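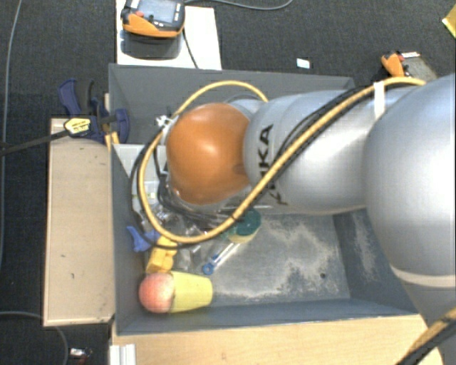

A silver KUKA arm over a gray bin, yellow cable looped around the orange joint cover.

Fokisano Talpur Stadium Seat Review: A Softer Way to Watch Your Team Lose

By Yaryna Didenko
3 March 2023

My team had a bad season. I won't go through it game by game, as there are people paid to do that and they look tired. The short version is that we fired the offensive coordinator, replaced him with the man who used to stand next to him, and went on running the same draw play on third and long. I was there for every home game. I sat on an aluminum bench in Row 41, in the part of the upper deck where the wind comes in over the visitors' locker room and stays for the fourth quarter.

I couldn't do anything about the draw play, but I could do something about the bench, so before the opener I bought the Fokisano Talpur, a folding stadium seat with a padded back, armrests and a hook for hanging onto the bleacher. It cost me $70 from Adodico. I've now used it for a full season of pro football, a handful of my nephew's high school games and one very long Thanksgiving when we ran out of chairs.

Setup

You unclip a strap, open the seat like a book, and slide the metal hook under the front lip of the bench. That's the whole procedure and it still went wrong the first time. The hook has a spring in it, and the spring is serious about its work. I had the thing half attached when the kicker ran up for the opening kickoff, everybody stood, and the seat snapped shut on my program. The program never recovered.

By the second game I had the knack. Push the hook down with your heel, slide it in, let go. If you're wearing gloves, take the right one off first.

On flat aluminum benches the grip is excellent. At my nephew's field the bleachers are old wooden planks, thicker than anything Fokisano seems to have had in mind, and the hook won't go around them at all. You can still sit on the seat there. It just slides a bit when you get upset, and at that level of football you will get upset, mostly at the holding calls.

Comfort

I weigh 194 pounds, a figure I'm sharing for science, and the cushion holds up fine under me. It's firm for the first quarter, pleasant for the second and third, and a little flat by the two-minute warning. In the overtime game I could feel the bench again, though in fairness I could feel everything by then. We lost on a blocked field goal.

The back is the real reason to buy it. Anyone who has spent a few seasons on backless bleachers knows the posture: elbows on knees, chin in hands, like someone waiting outside a principal's office. With the Talpur you lean. You can lean back through a replay review, and those now last long enough that I've started bringing a sandwich specifically for them. There are reclining positions too, adjusted with a strap on each side. I tried the deepest one in the preseason, kicked the man in front of me in the shoulder blades, and have kept it upright since. He was nice about it. He has season tickets as well, so we've both got our problems.

The armrests I could do without. They're padded, they fold up out of the way, and when they're down they make the seat wide enough to annoy whoever is next to you. In a sold-out section you'll leave them up. Our section was not sold out after October, so I had them down for most of the year and put my hot chocolate on the empty space to my left, where a family of Dolphins fans used to sit until they moved away, or came to their senses.

Cold weather

The December home game was the real test, with sleet in the first half and something that may have been hail in the second. The cushion cover is some kind of coated fabric and it did shed water for a while. Then the seam at the back of the cushion gave up, and the foam underneath took on water and kept it. I drove home on a towel. It needed two days next to a radiator before I'd trust it again, and for a week my hallway smelled like a gym bag.

In dry cold it's much better. Aluminum benches pull the heat right out of you, and there's enough foam here to stop that. I wore one less layer than I did the season before. If your team plays in a dome, skip this section and enjoy your life.

Carrying it around

There's a shoulder strap, and it's long enough to wear across a winter coat. The seat is heavier than it looks in the listing. The walk from my usual lot to the gate takes around 70 minutes if you count the tailgate, so I had plenty of time to notice.

Check your stadium's rules before you buy. Mine lets in seats without pockets, and the Talpur comes with a zip pocket on the back that can't be removed. At one gate they waved me through all season. At another, a man with a flashlight looked into that empty pocket for so long that I missed our only touchdown of the first half. Fokisano also makes a version without the pocket, in fewer colors, and I wish I'd ordered that one.

Against the Luretti

My brother-in-law has the Luretti, which is cheaper and is basically a cushion with a back stitched onto it. We traded for a half. His is lighter, it fits under an arm, and no security guard has ever given it a second glance. It also has no hook, so every time the crowd stood up for a big third down his seat fell over backward into someone's nachos. This didn't come up often, given our defense, but it came up.

If you go to a couple of games a year, get something like the Luretti and spend the difference on parking. If you have a full season ticket and a lower back, the Fokisano is worth the money.

Wear after one season

The frame is straight and the hook still bites. One of the side straps has started to fray where it passes through the buckle, and the team logo patch I ironed on has come off at a corner, which I can't blame on anyone but myself. The warranty runs for three years and covers the frame, with the fabric left to fend for itself. I wrote to Fokisano about the leaking seam and they sent a tube of sealant and a polite note. I've put the sealant on. The next proper rain will tell me if it holds.

Good: real back support, strong hook on metal benches, warm in dry cold.

Less good: leaky seam, heavy, the pocket, won't grip thick wooden planks.

Rating: 7 out of 10. I've renewed my tickets, and the seat is in the trunk.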